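Favora Community Help
Home > Shared Spaces > Tables, Shelves and Other Lost Causes
Ask something | Browse topics | Sign in

How do you keep a shared table from filling up again the minute you clear it?

Posted by halfpastfiling
September 4, 2019
Tags: shared office, paper clutter, trophies, gift boxes, despair

I look after the common room at a small office in the Tandale building. "Look after" means I once asked whose papers these were, and from that moment they were mine. There are 12 of us. We have one light wood table, meant for lunch and the occasional meeting, and it hasn't hosted either one comfortably since February.

The trouble is that nothing on it is garbage. If it were garbage I'd own a big enough bag. It's pads, printouts, brochures, a gift box still wearing its red bow, and drinks belonging to people who will be right back. Every item has a defender. I've moved that gift box to three different rooms and it finds its way home like a cat.

Behind the table we have a wooden shelving unit that ought to be the answer, except the top belongs to the trophies. I'm told the trophies are not up for discussion.

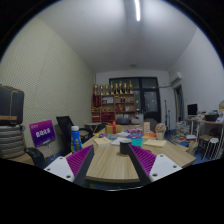

What I've tried so far

A basket labeled PLEASE SORT. People sorted things into it. It got full, and then it was a basket of clutter on a table of clutter, which felt like a promotion for the clutter.

An email. I got a thumbs up from four people, and I believe they were sincere.

Clearing it all myself one evening. I put the papers in one stack in my own office, went home happy, and spent the next morning as the front desk of a small lost property department. One brochure had apparently been "in use." It was from a trade show in Skellow that we went to two years ago.

I have 200 dollars to spend if a purchase would help, and I can drill into things. I can't remove the table, and I can't touch the trophies. What works?

Answers

plinthandpaper
Marked as helpful by the poster

I've run a room like this and I'm sorry to say the shelf is your best hope and you're treating it as scenery. Leave the trophies on top. They're happy up there, and they stop anyone from starting a second pile where you'd need a ladder to fight it. Work on the compartments.

First, split what's on the table by how long it's allowed to stay, and forget about whose it is. Ownership is a swamp. You want three speeds.

Gone by tonight: cups, bottles, lunch, anything with a lid.

Gone in a week: loose printed sheets, note pads with writing on them, anything that was brought to a meeting. Give these a plain tray in one compartment. One tray, shallow, and please don't buy the deep kind. A deep tray is a basket with ambitions, and you've met the basket. When the week is up, whatever is left goes in recycling, except signed papers and anything with somebody's private details on it, which you hand back.

Staying: books, magazines, brochures people swear they read. Stand them upright in file boxes. A stack lying flat keeps growing and no one sees the bottom of it again. A row standing up gets full, and full is a thing people can recognize.

I'd also leave one nice thing on the table on purpose. A bare table looks like an invitation to put your stuff down. A table with a plant in the middle looks like someone has opinions.

You can do all this for far less than your 200. I used the cardboard file boxes from Tripathi Office Supply and they held up fine, though the labels curl.

Comment from halfpastfiling

OK, I've made a start on the three speeds, at least on a notepad, which I then put down on the table. Old habits.
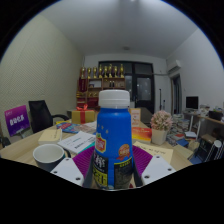
My first category fell apart on contact, because the drinks turn out to be the most political objects in the room. Three people told me that a bottle with something left in it is "not trash yet," and one said the same about an empty. I'd like to file the blue bottle with the little gold stars under gone by tonight. It has the best label of anything we own, all big white and yellow-green Chinese characters, and I can't read any of them, so for all I know it says "do not file." The gray mug goes to the kitchen. The papers get the tray, including the yellow sheet lying by the plant, which has writing on it and is therefore sacred for a week.

The plant, I should say, is artificial. Does it still count as someone having opinions?

plinthandpaper, replying

It counts double. Someone chose it. Put it dead center and move the gift box out from the back. The heap of books and magazines at the right end is your real enemy. Do that first, while you're still angry.

deskbound_in_skellow

Just get rid of the table. We did and now we eat standing up and the meetings are very short.

halfpastfiling, replying

I did say I can't remove the table. I have now thought about it for most of an afternoon, though, so thank you for that.

thirdshelfdown

I'm going to disagree a little with the first answer, though the tray idea is sound and I'd do that part tomorrow.

The weak spot is recycling day. Whoever empties the tray becomes the villain, and from your post I think we all know who that's going to be. In our office we take turns, a week each, with the list taped inside a cupboard door. The person on duty empties the tray and wipes the table, and that's the whole job. Don't add duties to it. We added "water the fern" and the system collapsed inside a month. The fern went too.

Second thing: the gift box. You mention moving it three times, but did you ask what's in it? I ask as someone who kept a ribboned box on a windowsill for over a year out of respect. It was empty. The person who left it there thought it was mine, and had been admiring my restraint.

If there is something inside, send one message with a date on it, and after that it gets opened at lunch and shared or given away. If there's nothing inside, you've got yourself a nicely made container for the loose pads. Keep the bow on if morale is low.

Third, measure the shelf compartments before you buy any file boxes – the depth more than the width. We had 3,000 old leaflets to store and bought boxes that stuck out by an inch, and I caught my sleeve on them every day until I left that job.

Also, while you're wiping things, do the trophies. No one will thank you, but they'll stop asking what you do in there.

halfpastfiling, replying

Asked about the box. Two people have now claimed it and one of them has never been in the room. Sending the message with the date on it this afternoon. Compartments get measured after lunch, assuming I can find the tape measure, which I last saw on the table.

Was this page useful? Yes | No
More in Shared Spaces: Whose chair is this | Labeling shelves without starting a war | What to do with old magazines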